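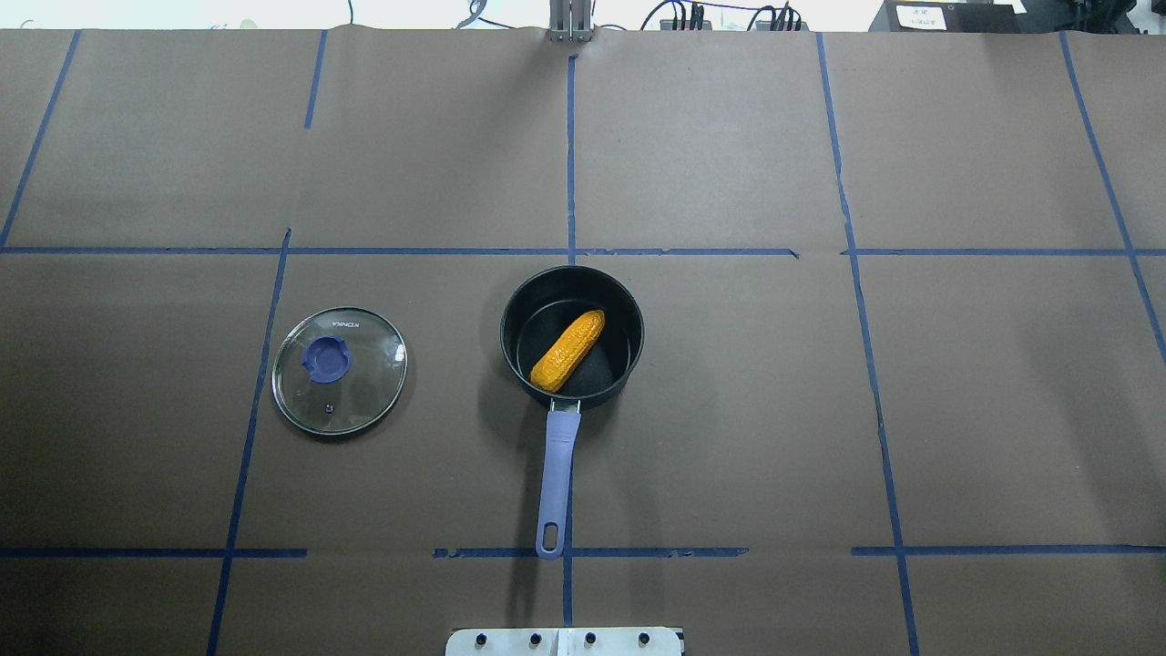
Home | Forums | Arms and Cells | Maintenance | Search

Kraft paper and tape grid on the table — how often do you redo it?

kthygesen
Sep 22, 2025
Single-arm cell at our Coltadham shop, pot and lid tasks. Brown paper over the table, blue masking tape for the grid. The tape has started to tear on the lower line and there's a jog in one of the right-hand strips. We run 500 cycles between checks. Do I patch it or strip the lot?

rhona_m
Strip it. Patches overlap and you get a ridge, then a lid catches on it. New paper, new tape, re-check the base screws while the table is clear.

cmatheson
Disagree. The grid is only there so a person can put the pan back near the same spot. Ours has gaps all over and placement is fine. Change the paper when it creases where the arm works.

rhona_m
Depends whether your camera sees the tape. Ours does, and we got bad lid picks after a sloppy patch job. Clear glass lid, so the tape shows right through it.

kthygesen
Camera sees it, yes. The lid lies flat on the left with a tape line running under the glass.

Callum C
Then I'd go with Rhona. Also tie up the cables along the back edge before you pull the paper. I dragged a connector out at Stollholm doing that and lost 3 hours finding it.

cmatheson
Fine, but don't redo it mid-run. Finish the batch, or you have two backgrounds in one set.

kthygesen
115 cycles left on this one. I'll finish, then strip it and check the screws. Does anyone mark the base position first?

rhona_m
Pencil line on the table, both sides of the plate. Tape moves.

Contact | Copyright Zoledico Forums | Back to top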